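Minutes, Prumisgate Residents' Association, parking and snow working group
October 23, 2025, community room

Present: Aliki Koutsoukos (chair and, for lack of takers, minutes), Rosato, Prover, Wong, plus five residents who signed the sheet. The May minutes were approved with one fix: Prover wants it on record that he "questioned" the plow contract and did not "support" it.

## 1. Permit parking proposal

Rosato presented the plan to move the whole complex to numbered permits. He said that the visitor spaces fill up by early evening and that most of the cars in them belong to people who live in the complex. Asked how he knew this, he said he recognized the cars. Wong asked whether he had written any of them down. He had not.

The survey went to every household and 62 came back. Rosato read this as strong interest. The chair pointed out that the survey asked "Would you like parking to be easier?" and that it is hard to picture anyone checking no. The form did not mention a fee, a permit, or towing. Prover said a survey like that could be used to prove anything, and asked that the results not be quoted in the newsletter as support for permits. Rosato objected. The results will be quoted along with the question as it was worded.

A resident from the north row asked what happens when her home health aide comes twice a day. The plan has guest passes, limited to 30 per household per year. She did the math out loud, and Rosato agreed that the number might need another look.
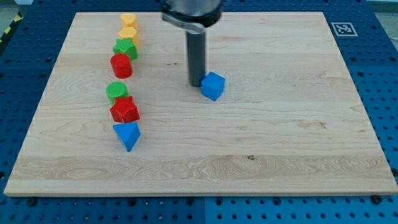
Wong wanted to know who would enforce any of this. The towing company's letter says patrols come at no cost to the association. Wong said she has never met a free patrol and would like to see where the money comes from. On a second reading, the letter says the company keeps all towing fees and may patrol "at its discretion." The chair said that sounded to her like an incentive to tow as many of us as possible. Rosato said other complexes were happy with the arrangement. He could not name one tonight but will bring names.

Motion (Rosato) to recommend the permit plan to the board. No second.

Motion (Wong) to hold the plan until there is a real count of cars in the visitor spaces, taken on several different evenings by two people who don't agree with each other. Seconded by Prover. Passed, Rosato against. Rosato and Prover will do the count.

## 2. Snow removal

The contractor has sent a renewal with an added line for $808, described as "site readiness." Prover phoned to ask what it covers and was told it covers being ready. He asked how that differed from last winter, when there was no such charge, and was promised a call back. No call so far.

There was a long discussion of the two storms last winter when the lower lot was not cleared until after people had left for work. The contractor's log shows both visits finished before dawn. Three people in the room remember it differently. Nobody has a photo with a time on it, so we are left with their log against our memory, and the chair doubts we would win that argument.

Agreed: no signature until the $808 is explained in writing. Wong will ask for two other quotes, though she warned that it is late in the year and we may not like them.

## 3. Lighting at the lower lot

Reported fixed at the last meeting. Two of those present say it still flickers. Management's reply is that the work order is closed. Prover asked if closing a work order was the same as fixing a light. Chair to write again and ask for someone to come after dark.

## 4. Other business

Rosato suggested an app for reporting parking problems. Asked who would read the reports, he said the app would sort them. Left for another time.

A resident asked that meetings start on time. Noted.

Still open: visitor space count (Rosato, Prover), plow quotes and written explanation of the charge (Wong), lighting letter (Koutsoukos), names of complexes happy with the towing company (Rosato).

Next meeting to be set once the count is in.

A.K.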